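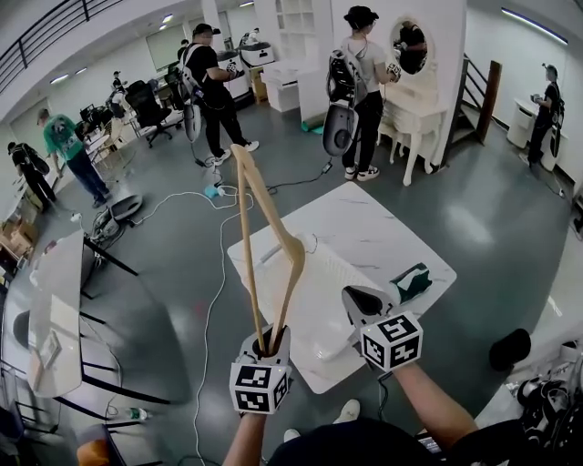 A wooden hanger held upright over a marble-patterned table top.

Events & Brand Marketing
Reading time: 2 minutes

Chapter 4
Putting a New Car in a Room

My first car launch was for a little hatchback called the Isevero, and I spent most of it looking for a door key. Hanrahan, the agency I worked for, had booked a lovely old ballroom for December. The car was coming in through the loading dock, the dock was locked, and 40 dealers were already in the lobby asking about lunch. We got it open with 19 minutes to go (I still remember the clock!) and I've had a soft spot for loading docks ever since.

So I'm going to start this chapter with the building, before we get anywhere near guest lists or music. Can the floor take the weight? Is the doorway wide enough with the mirrors folded in? Who has to sign off on fuel in the tank? I ask these on my first visit, and I write the answers down right there, on paper, while the venue manager is still standing next to me.

After that we'll get into the guests. Dealers, owners and reporters want very different things from the same evening, and I'll use the Vallon launch to show you how we split one night into two sessions of 30 minutes each, plus a long dinner. It had its bumpy parts, and you'll get those too.

The last section is all money. You'll work from the budget for the Histero wagon, which has 41 lines in it, and I'd like you to read every single one before you try the exercises. Keep a pencil handy for the transport costs, they're the messy ones.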